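Storing star fruit with lemons, and is a brown spot a problem?

Posted in Kitchen & Pantry
Asked by Margaux Marty, 31st July

I bought star fruit for the first time and I'm not sure how to keep it. The skin is yellow and orange along the ridges with light green stripes in between. One ridge has a small dark brownish spot on it, toward the lower part of the fruit. I have a lemon with it at the moment. 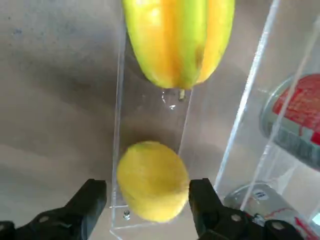 Tsehay Gebremichael
I'd eat it soon. With star fruit you go by the yellow, and a little green left over is fine. If you want it softer and sweeter, give it another day on the counter, then move it to the fridge. Lemons last much longer in the fridge than on the counter, so I would put yours in there either way.

A small brown spot on a ridge is common. The ridges stick out and get bumped in shipping. Slice the spot off with a knife and check the flesh under it. If the flesh is firm, use the rest. If it's mushy or smells sour, throw it out.

One warning: people with kidney disease should not eat star fruit at all. Ask a doctor before serving it to anyone with kidney trouble.

2 people found this helpful

Killian Besson
Just eat it. I never refrigerate mine and they're gone in a day anyway. Good in salad.

Hervé Lebrun
I agree with Tsehay on the spot. I also trim the thin edge off every ridge with a peeler, as it can be tough and bitter, and then cut crosswise to get the stars. Take the seeds out as you go.

The slices brown a little if they sit. Squeeze some of your lemon over them and they'll keep their color until dinner. I store leftovers in a lidded container in the fridge and finish them the next day.

Margaux Marty
Thanks, all. I'll trim the spot and use the lemon on the slices. Do you peel the rest of the skin or leave it on?

Hervé Lebrun
Leave it on. Just wash it well, including down in the grooves.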